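ホーム 特集 連載 暮らし 食べる バックナンバー 定期購読

12月号 特集
差し入れの季節
文/編集部

年の瀬が近づくと、なぜだか人に何かを持って行く用事が増えます。発表会の楽屋、引っ越しの手伝い、町内の餅つき、受験生のいる親戚の家、それから忘年会の幹事をしてくれる同僚の机。お歳暮と呼ぶほど改まってはいないし、お土産というにはどこへも行っていない。そういうときに私たちが紙袋に入れて提げて行くものを、日本語はたいへん便利なことに「差し入れ」のひとことで済ませてくれます。

子どものころ、母が誰かに差し入れを持って行くのについて行くのが好きでした。母は玄関でかならず「ほんの気持ちだけ」と言い、相手はかならず「そんな、いいのに」と言い、それからもう一往復か二往復、似たようなやりとりがあって、ようやく袋が向こうの手に渡ります。横で待っている私には長い長い時間でしたが、いま思うと、あの往復のあいだに近況だの膝の具合だのがちゃんと交換されていたのですね。帰り道、袋がなくなって身軽になった母の歩き方が、行きよりもずいぶん速かったのを覚えています。

さて、その差し入れです。選ぶのは楽しい、けれど難しい。甘いものが続いている現場に甘いものを持って行ってしまったり、包丁のないところへ大きなカステラを一本で持って行ってしまったり(やりました)、冷蔵庫がいっぱいの楽屋に要冷蔵の箱を抱えて立ち尽くしたり(これもやりました)。編集部で失敗談を募ったところ、本題の会議よりもよほど盛り上がってしまい、それならいっそ特集にしようという話になったのでした。

まずは飲みものから始めましょう。差し入れの王道でありながら、意外に好みの分かれるところです。甘い炭酸を心待ちにしている人もいれば、夕方以降は砂糖を控えたい人もいる。同じものを箱で買えば楽ですし、値段も抑えられますけれど、私はどちらかというと、ばらばらに選んで、好きなのをどうぞ、とやるのが好きです。袋のまま置くと遠慮して誰も手を出さないので、かごにあけて、立てて並べておくといい。上から見て選べるというだけで、ふしぎと手が伸びます。

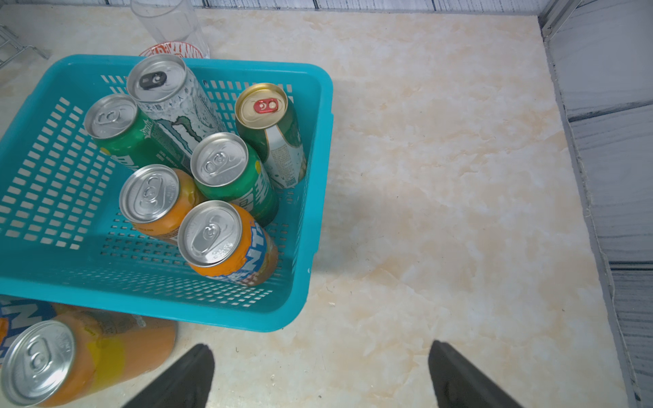 缶の飲みものをかごに立てて。「無糖」の文字が見えるものも。

かごといえば、取材でお邪魔した雑貨店「Harier」では、レジの脇に空のかごがいくつも積んであって、好きなものを自分で詰めて差し入れにできるようになっていました。予算は1,000円まで、と決めて詰めていくお客さんが多いそうで、私も試しにやってみたのですが、これが楽しくてやめられません。小さな焼き菓子、のど飴、紅茶のティーバッグ、手を拭く紙。足したり戻したり、戻したものをまた足したりして、会計をしてもらうと919円でした。残りでもう一つ飴を、と欲が出ましたが、うしろに人が並んでいらしたのであきらめました。

お店で教わったことで、なるほどと思ったのは、ごみの話です。差し入れを受け取る側がいちばん困るのは、食べ終えたあとの箱や缶や個包装の山なのだとか。言われてみれば、発表会の会場などはごみを持ち帰る決まりのところが多く、最後まで残っている世話役の人が大きな袋を両手に提げて電車に乗ることになります。畳んだごみ袋を一枚、菓子の下に敷いておく。たったそれだけのことで、翌日のお礼の電話の声が違うといいます。私も以来、バッグにはいつも一枚入れています。

ところ変わって、Amatoホールの楽屋口。ここでは市民合唱団「Hullano」のみなさんの、本番前の練習を見学させてもらいました。団員は35人。これだけの人数になると、差し入れもなかなかの大仕事です。昔は世話係が全員ぶんを数えて配っていたそうですが、休む人が出たり、応援に来る人がいたりで数が合わず、そのたびに気まずい思いをしたとのこと。いまは長机の端に出しておいて、欲しい人が欲しいときに取る、足りなければ分ける、というゆるやかな決まりに落ち着いたのだそうです。

歌う人たちの差し入れには、歌う人たちなりの事情もあります。粉をふいた菓子は喉にくる。ナッツは細かいかけらが残る。炭酸は、好きだけれども本番の前には飲まない。では何がいいのかと聞くと、いちばん人気はみかん、次がおにぎり、というお答えで、拍子抜けするほど素朴なのでした。みかんは皮をむく時間がいいのだそうです。緊張しているときに手を動かせるし、隣の人と半分こにもできる。楽屋じゅうがあの香りになって、ああ今年も本番だな、という気持ちになる、と。
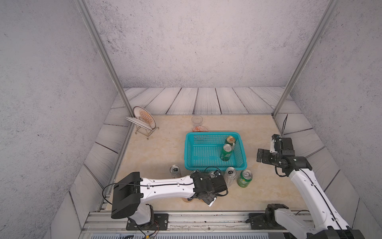 休憩の合図があって、練習室の扉が開くと、みなさん本当に嬉しそうに机のまわりへ集まってきます。さっきまで難しい顔で楽譜に書き込みをしていた人が、みかんを二つ手に取って、迷って一つを戻し、やっぱりもう一つ取る。その様子を見ていると、差し入れというのは食べものの形をした休み時間なのだなあと思います。腹が減っているかどうかは、たぶんそれほど関係がないのでしょう。手を止めて、立ち上がって、誰かと目を合わせるきっかけが欲しいのです。

時間の見計らいも大事なところです。早すぎれば準備の邪魔になり、遅すぎれば片づけの荷物が増える。合唱団の方々に聞いてみると、届けてもらって嬉しいのは午後2時だといいます。昼の弁当が落ち着いて、夕方まではまだ長い、いちばん声の重たくなる時刻。会社勤めの友人に同じことを尋ねたら、やはり似たような答えで、ただし月曜日だけは朝がいい、とのことでした。月曜の朝の机に小さなチョコレートがひとつ置いてあったら、それは確かに、私でも泣いてしまうかもしれません。

渡し方についても、少し。直接会って渡すのがいちばんですが、忙しい現場では、挨拶をさせてしまうことがかえって負担になる場合もあります。受付に預ける、ひとこと書いた紙を添えておく、名前だけははっきりと書いておく。名前がないと、受け取った側はお礼を言う相手を探して右往左往することになります。私は以前、気を利かせたつもりで名乗らずに置いて帰り、あとで「あれは誰だったのか」という大捜索を引き起こしてしまいました。奥ゆかしさもほどほどがよいようです。

それから、受け取る側の作法というものもあるように思うのです。その場で開けてよいのか、持ち帰るべきなのか。私の祖母は、いただいたものはかならずその場で開けて、かならず一口食べてみせる人でした。お腹がいっぱいでも、歯医者の帰りでも、です。行儀が悪いと叱る親戚もおりましたが、持って来た人の顔がぱっと明るくなるのを見ると、あれはあれで立派な礼儀だったと、いまになって思います。
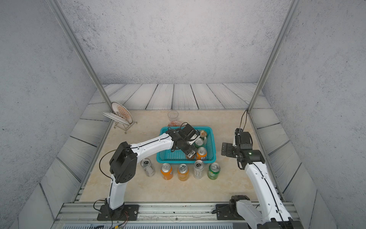

うちの職場では、差し入れをいただくと気が重いという声もあるんですよ、と本誌の読者からお便りをいただきました。もらえばお返しを考えなければならないし、輪番のようになってしまうと、自分の番が来るのが憂うつになる。できれば年に一度、みんなで少しずつ出し合ってまとめて買うくらいがちょうどいい、というご意見です。

読んで、しばらく考えこんでしまいました。確かにそうなのです。気持ちだけ、と言いながら、気持ちには気持ちの重さがあります。贈る側が楽しいものだからつい忘れてしまいますが、断れない場所に品物を置いて行くことには、どこか一方的なところがある。母の「ほんの気持ちだけ」と相手の「そんな、いいのに」も、今にして思えば、その重さを二人で少しずつ量り合っていた時間だったのかもしれません。

お便りの最後には、出し合って買ったときにいちばん喜ばれたのは、お湯を注ぐだけのおしるこだった、と書き添えてありました。さっそく編集部でも真似をしてみました。湯沸かしの前に列ができて、ふだんあまり口をきかない隣の部署の人と、餅は先か後かでひとしきり話し込みました。お返しの心配をした人は、少なくともその日はいなかったようです。

取材の帰りには、喫茶「Rolis」に寄りました。ここのパウンドケーキは一切れずつ薄紙に包んであり、日持ちもするので、差し入れの定番として買って行く人が多いのです。切り口がしっとりとして、冬のあいだは柚子の皮が入ります。自分のぶんと、編集部のぶんと、それからしばらく会っていない友人のぶんを包んでもらいました。友人の家は帰り道から二駅ほど外れているのですが、電話をしてみると、今日なら家にいると言います。

玄関先で「ほんの気持ちだけ」と口にしたら、母とまるで同じ言い方になっていて、自分で笑ってしまいました。友人はもちろん「そんな、いいのに」と言い、それからお茶をいれてくれて、結局、夕飯までごちそうになって帰りました。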